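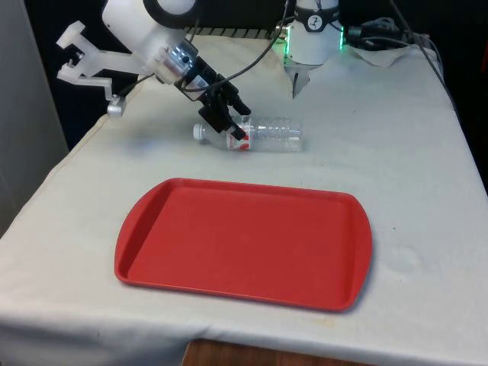 Fig. 9. Red tray and water bottle on the white cloth.

Setting a place with the Skindis tray

1. Spread the cloth and smooth it out to the edges of the table. A white one makes the red look fantastic!
2. Put the tray down with the long sides running left to right. The wider lips at the short ends are your handholds, and they're a joy to use.
3. Stand the bottle at the back of the tray, cap on, then add your plate and cup.
4. Lift with both hands, one on each lip, and off you go (porch, sofa, backyard, wherever lunch is!).

Note: A bottle lying on its side can roll. Stand it up before you carry the tray.

Caution: Keep the tray off hot burners. Hand wash only. For matching Jovham cups, see page 14.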